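Chapter 4
Scheduling and Home Advantage in League Football

Learning objectives
After studying this chapter, students should be able to explain how a fixture list is built, define home advantage, and judge when a run of results is long enough to support a claim about a team.

4.1 The balanced schedule
In a balanced league, every club meets every other club twice, once at each ground. The order of those meetings is seldom even. In the season studied here, Carkar played its first 2 matches away, while Nimri opened with a long spell at home. Early tables should therefore be read with care - a club's place may reflect its fixtures as much as its form.

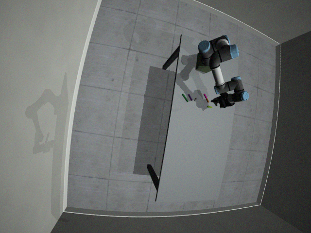 4.2 Measuring home advantage
Home advantage is the share of all points won by home teams, less the share expected if the ground made no difference. The Fluvulico league produced 143 goals for home sides and some 177 in all during the spring round, a gap far wider than is usual. Students should ask which clubs account for it. Jalo, whose matches are treated in the exercises, scored only at its own ground until May.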